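Fikri Nugroho
Apr 25, 2025

Finished moving my mum's paperwork and bits from the flat in Skostley to the new place. Short thread on what I learned about storage units, as a few people asked.

2/ The unit was at Bakke, out past the ring road. The price on the website was for the first month only. From the second month it went up by 43 a month. It was in the contract, page 5, and I hadn't read page 5.

3/ Notice period is a full calendar month. I gave notice on the 2nd of June last year, thinking that was near enough. It wasn't, so I paid for all of July as well.

4/ Insurance. They add their own unless you send proof of cover. My home policy already covered things in storage. I rang, got a letter by email, and they took the charge off -- but they wouldn't refund what I'd paid before that.

5/ Total overpaid, counting the insurance and the extra month: 504. I could have bought a decent shed.

6/ Britt-Marie Granström had the unit opposite and gave me the best tip. Write the contents on two sides of every box, never the lid. Once they're stacked you can't see the lids.

7/ Also leave a gap down the middle. I filled mine to the door and had to take half of it out to reach one folder.

8/ Cloth things went in last and came out first -- coats, bedding, curtains. Vacuum bags were fine for bedding. Wool coats came out badly creased and needed a week on hangers.

9/ Two pictures, white poles in both, black fabric in the second.
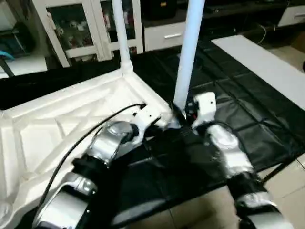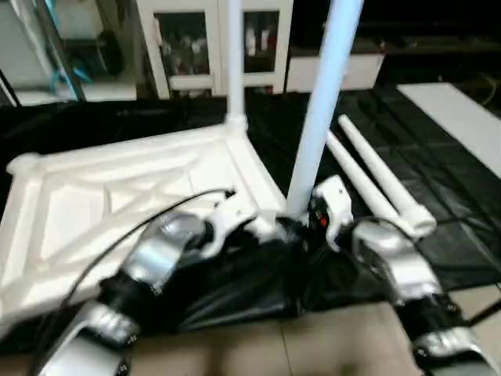

10/ Is a unit worth it for less than three months? Only if you have nowhere else at all. Ask family for a dry corner first, and price up a van for a second trip before you sign anything.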